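Kindach
Kitchen and Table
Home > Serving > Trays > Cafeteria Tray, Brown

Kindach Cafeteria Tray, Brown
Item no. 238
In stock. Leaves our warehouse in 2 working days.

This is the tray many of us know from the school lunch or from the company canteen. It is rectangular, the corners are round, and the rim is raised on all four sides. We sell it since a long time to small canteens, and every year more people write to us that they want only one or two for their own kitchen. For this reason you can now order it also as a single piece.

The inner surface has a fine checkered texture. You feel it a little under the fingers, but it does not disturb when you wipe. A bowl or a glass stays better in its place on this surface than on a smooth one. Please understand that it is not an anti-slip tray in the strict sense. If you carry full soup plates up the stairs every day, look at the Brirnedix tray with rubber coating, which you find in the same category.

What customers use it for

Most of our customers use the tray for serving, of course. But a tray is also a good help during the preparation of the food. You put it next to the cutting board, and everything that is ready goes on it: the cut vegetables in small bowls, the chopsticks or the spoons, the salt. When you cook with rice, beans or lentils you will like the raised rim very much. What falls on the tray stays on the tray, and afterwards you carry it to the sink or to the bin and the matter is finished. What falls on the table you must collect by hand, and with rice this takes longer than one thinks. 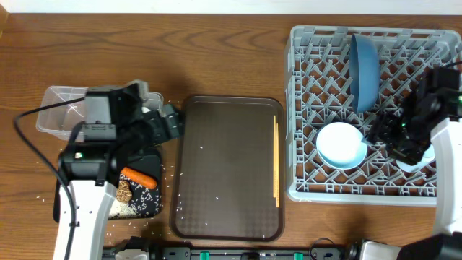
The brown color goes well with a wooden table. We had for some time a light cream color too, but tea and soy sauce left marks on it and we received too many letters. On the brown one you see such marks much less. If you prefer another color, the Cordero series has a dark green and a gray, with a slightly lower rim.

Chopsticks fit on the tray lengthwise and also along the short side. Many families lay them at the right edge, so that the middle remains free for the bowl and the plate. For left-handed persons it works the same way on the other side, as the tray has no front and no back.

Washing and drying

Wash the tray by hand with warm water and a normal dish soap. A soft brush is better than a sponge, because the starch from rice likes to sit in the small squares of the texture. Let the tray soak for 7 minutes if something has dried on it. Please do not use steel wool or scouring powder.

The tray can go in the dishwasher, in the lower basket, standing. After the washing let it dry in an upright position. A square plastic dish rack with angled pegs is suitable for this, if the pegs have enough distance between them for the rim. Try it once with the dry tray before you decide where it should stand. Do not put the tray away wet on top of another one. The water stays between them and after some days there is a smell.

Not for the oven, not for the microwave, not for use as a cutting board. A knife will damage the texture and we cannot accept a return for this.

Delivery

The single tray comes in a flat carton with paper on both sides. The set contains 2 trays of the same color. Mixed colors in one set are unfortunately not possible. Chopsticks, cutting boards, dish racks and food containers are sold separately, and you find them under Prullitz Kitchen Basics.

Questions we receive often

Do the trays stack?
Yes. The rim is made so that one tray sits in the next one, and they come apart easily when they are dry.

Will the color become lighter with time?
In normal use we have not seen it. On a balcony in full sun it can happen after one summer, so please take it inside in August.

Can I order a larger quantity for a canteen?
Yes, please write to us with the delivery address and the number of pieces, and we will send you an offer. Orders for canteens are packed without the single cartons.

Can I put a hot pan on it?
No. Put a wooden or cork mat under the pan first. A bowl with hot soup is no problem.

Page last changed: Apr 24, 2019

You may also like
Cordero Tray, Dark Green
Brirnedix Tray with Rubber Coating
Prullitz Dish Rack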